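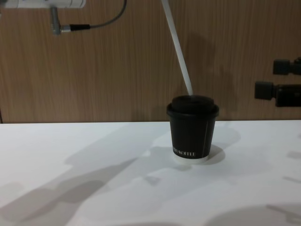
Tredent TG-2 Burr Grinder Review

I bought the Tredent TG-2 to stop buying coffee on the way to work. I was spending more than I wanted on takeout cups, and the old blade grinder at home made coffee that was bitter one morning and weak the next. I have used the TG-2 every workday since July. I paid for it myself.

The short version: it grinds well for drip and French press, it is easy to clean, and it is too loud. I would buy it again at the price I paid, but not for espresso.

What you get

The box has the grinder, a clear hopper with a lid, a catch bin, a stiff little brush and a folded sheet of instructions. The sheet has the grind chart printed on the back in gray type that is hard to read in a dim kitchen. I took a picture of it with my phone and threw the sheet in a drawer.

The grinder fits under my upper cabinets with the hopper on. It does not fit if I want to take the lid off to fill it, so I slide it forward each time. The rubber feet grip well, which makes the sliding a small chore. Measure your cabinets before you order.

The cord is short. Mine reaches the outlet behind the toaster and no farther.

Grinding

The dial clicks from fine at the left to coarse at the right. The clicks are firm and it doesn't drift while running. My old Laseck grinder had a dial that crept toward coarse over a week or so, and I had to keep nudging it back. I haven't had to touch the Tredent except when I change brewing methods.

For drip I keep it a little finer than the middle. The grounds look even, with some dust but far less than the Laseck made. For French press I go nearly all the way coarse. There is still a bit of sludge in the bottom of the mug, though I can drink down to the last half inch, and before I couldn't.

I tried it for espresso at a relative's house, on a basic home machine. At the finest setting the shots ran too fast. The next click up was worse, of course. There may be a way to adjust the burrs past the stop, but the instructions don't mention one and I didn't go looking. If espresso is your main drink, get something else.

The timer

There is a timer knob and a start button. You set the knob for the number of cups, press the button and it stops by itself. The cup numbers on the knob are for very small cups. I set it to 8 to make enough for two people with normal mugs. Once you know that, it is consistent from day to day. I checked it against a kitchen scale for the first couple of weeks and then stopped bothering.

The button needs a real push. A light tap does nothing.

Noise

It is loud. The pitch is high, closer to a hand vacuum than to a blender, and it carries through a closed door. I leave for work early, so I now grind the night before and keep the grounds in a jar. The coffee is a little flatter that way. I can taste the difference if I think about it, but most mornings I don't think about it.

Putting a folded dish towel under it helped some. Grinding with the hopper nearly empty is the loudest of all.

Cleaning

The hopper twists off, the upper burr lifts out by a wire handle, and the brush gets at most of what is left. I do it every other weekend. The first time took me a while because the burr only goes back in one way and the mark that shows you how is black on black. I put a dot of nail polish on it.

Static is the other complaint. The catch bin comes out with chaff stuck to the sides, and some of it ends up on the counter. One drop of water stirred into the beans before grinding fixes most of this. Darker roasts cling less.

Compared with the Skuradis

I borrowed a Skuradis Mill for a weekend. It is heavier, much quieter, and costs a lot more. The grind for drip looked the same to me. The coffee tasted the same too. The Skuradis does have a metal bin with no static trouble, and the hopper has a shutoff so you can remove it while it still has beans inside. The Tredent has no shutoff. Twist off a full hopper and you will be picking beans out from behind the stove.

Good points
Even grind for drip and press
Dial stays where you put it
Burr comes out without tools

Bad points
Loud
Static in the catch bin
No hopper shutoff
Not fine enough for espresso
Short cord

I still buy a coffee out now and then, mostly when I forget to fill the jar the night before.

Rating: 4 out of 5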